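Print
E-mail link

Workshop notebook, Perkska cell 2
Monday, March

Arm back on its mount 09:10. Picked up from the fault sheet: wrist camera image dropping out when joint 5 goes past 30 degrees, and gripper homing failing on some starts. Both were put down to software last week. I do not think either of them is software.

State on arrival: controller up, brakes on, joint offsets as in the last entry. Error log had 142 lines since the last clear. Most are the camera reconnecting, one line per drop. The remainder are homing timeouts, and they all fall within the first minute after power-on. No overcurrent entries and no encoder faults on any joint.

Log copied to the shared folder under cell2/logs, then cleared.

1. Camera dropouts

Put the arm in teach mode with speed limited and moved joint 5 by hand through its range with the camera stream open. The stream froze at 31, 30, 33 and 30 degrees on four passes. Going back the other way it recovered every time, usually after two or three seconds. Did the same with joint 4 only: no drop. Joint 6 only: no drop. So it follows the bend at joint 5 and has nothing to do with the load on the network, which was the theory on the sheet.

Swapped the camera end of the lead to the spare camera held loose beside the wrist. Same result, same angle. Swapped the lead for the long bench lead, run outside the arm and held clear by hand. No drops in 20 minutes of moving. Fault is the lead, or how the lead is tied.

Took the ties off. The old lead had been clamped hard at both sides of joint 5 with almost no spare between the clamps, so at full bend it was being pulled straight at the strain relief. Outer jacket is whitened on the outside of the bend. Did not cut it open. Labelled "cell 2, suspect" and put in the scrap drawer. Do not put it back in the spares box.

New lead is the Sasik flexible type, 715 mm between connectors. The old one was the same length but the route was different, so the spare ended up at the base end where it does no good. New route:

- connector at camera, first tie on the bracket, snug but not crushed
- free loop across the joint, no tie inside the loop
- second tie on the arm body below the joint housing
- rest down the arm with the gripper power lead, tied loosely
- remainder coiled at the base

Checked at both ends of travel on joints 4, 5 and 6, singly and then together at the worst combination I could find (4 up, 5 fully bent, 6 turned out). Loop does not go tight and does not get under the finger. It does brush the arm body. Spiral wrap wanted there, none in stock, on the order list. 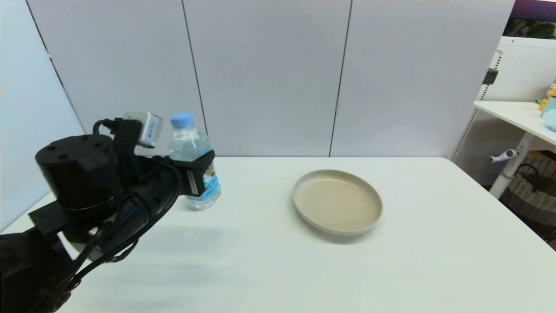 Cable routing at the wrist is the part of this build most likely to be redone wrongly by the next person, so I am writing down the rule. Slack belongs across the joint that moves most, which for our tasks is joint 5. Leave the loops standing off the arm in arcs between the joint and the gripper end, and do not be tempted to tidy them flat, however untidy they look next to the housing. The camera should sit on its black bracket above the wrist, angled upward, with the finger ahead of it. If a loop can be pulled flat by hand with the joint at full bend, there is too little in it. If it reaches past the fingertip at any pose, there is too much. Tie heads go on the outside face of the arm. Trim them flush with cutters, not a knife.

Mounting plate screws checked while I was there. Two had backed off by a quarter turn. Cleaned, medium threadlock, torqued in a cross pattern. Witness marks added in white paint pen. Housing screws on top not touched, they are factory set and the marks still line up.

2. Gripper homing

Homing drives the finger until the motor stalls, then backs off a fixed amount and calls that zero. The timeout comes when the stall is not seen in time. Ran it ten times from cold with the drive current plotted. Failed on runs 1, 2 and 4. On the failed runs the current rises early, before the finger has reached the stop, levels off and stays just under the threshold. Looks like friction in the slide and not a bad sensor.

Took the finger off (two screws, keep the shim, it is thin and sticks to the underside of the finger). Slide had old grease mixed with fine grey dust. Cleaned with a lint-free cloth and isopropanol, left ten minutes, regreased very lightly with the Chiriac low-temperature grease. Too much is worse than none here. Finger back on with the shim in place. Contact strip on the finger face is still stuck down at both ends, left alone.

Threshold was at 395 mA. After cleaning, free-running current is well below where it was, so the threshold could come down, but I have left it at 395 so that only one thing has changed. Will look at it again when there is a week of starts in the log.

Homing repeated ten times warm: no failures. Needs repeating cold tomorrow morning before anyone relies on it. If you are first in, please run the cold check before anything else and write the result under this entry. Script is home_cycle, argument 10. Do not run the warm-up first or the test tells us nothing.

3. Camera extrinsics

New lead and a disturbed bracket mean the old hand-eye calibration cannot be trusted. Ran the board routine with 18 poses. Three rejected for blur, which is my fault for setting the dwell too short. Raised the dwell to 0.8 s and repeated those three. Residual came out at 0.4 px, against 0.6 px for the old file. Translation moved by just over a millimetre along the bracket axis, and rotation hardly at all. That fits with the bracket having been nudged along its slot while the old ties came off.

New file saved, old file kept with the suffix _pre. Config points to the new one. If you have a local copy of the config on the second PC it will still load the old file without complaining. Check it.

4. Workspace check

Reach and clearance run over the table with the task objects out. Bottle used as the tall object because it is the thing the approach path is most likely to clip. Low-speed approach from the arm side, stop short, hold, retract. Path repeated with joint 5 near its limit so that the new loop was tested in the same go.

Stream stayed up for the whole run. No contact faults raised. Reported tool position at the hold pose repeated within 0.5 mm over six approaches.

One thing to watch: the lower lead. With the forearm low, the spare comes out from under the arm and can trail on the tabletop. It has not caught on anything yet, but it would be easy for it to hook a short object on the near side. The coil at the base had let go of some length by the fourth approach. Re-tied it once and it crept again. It needs a proper clip on the base and not a reusable tie.
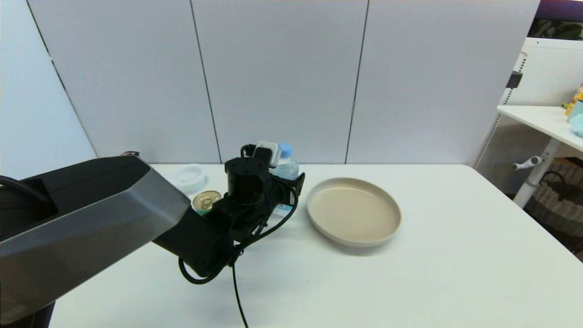

Fig. 2. Clearance check with bottle, can and plate on the table. Lead hanging free below the forearm, to be clipped.

Wrist camera view at the approach pose needs a look too. Looking at it from the operator side, the gripper hides much of the bottle at the hold pose, so a visual check by eye from there is of limited use. Use the wrist stream or stand at the other end of the table with the enabling switch in hand.

Soft limits after this work:

Joint 4: unchanged
Joint 5: upper limit brought in by two degrees to protect the loop
Joint 6: unchanged
Tool Z minimum: raised by 3 mm above the table until the clip is fitted

The joint 5 limit is temporary. The Aduvville tasks use the full range on one of the stacking moves and will fault if anyone runs them before it is put back. Note is on the controller as well.

5. Odds and ends

Emergency stop tested at the pendant and at the table button. Both drop the drives. Brakes hold, no sag seen at the tool with the arm out.

Base bolts checked, none moved.

Fan on the controller is noisy on start and quietens after a few seconds. Filter was clogged. Vacuumed and refitted. Still slightly noisy. Put on the list for a replacement fan, same size as cell 1.

Log clock is four minutes slow against the PC. Makes it awkward to match drops to stream recordings. Corrected by hand, time sync still not set up. I have written this in here at least twice before.

To order:
- spiral wrap, small bore, black
- P-clips for the base, two sizes as I have not measured the bundle with the new lead in
- one further Sasik lead, 715, for spares (the box is now empty)
- fan, controller

To do:
- cold homing check, ten cycles
- fit clip, then restore tool Z minimum
- fit wrap, recheck loop at full bend, then restore joint 5 limit
- review homing threshold after a week of logs
- recheck witness marks on the mounting plate after the first long run

Arm parked and powered down 16:40. Enabling key back in the cabinet.

Added 16:55: powered up again for five minutes to confirm the config loads the new calibration from a cold controller. It does. Camera connected first time. Did not home the gripper, so tomorrow's cold check still stands.

Print
E-mail link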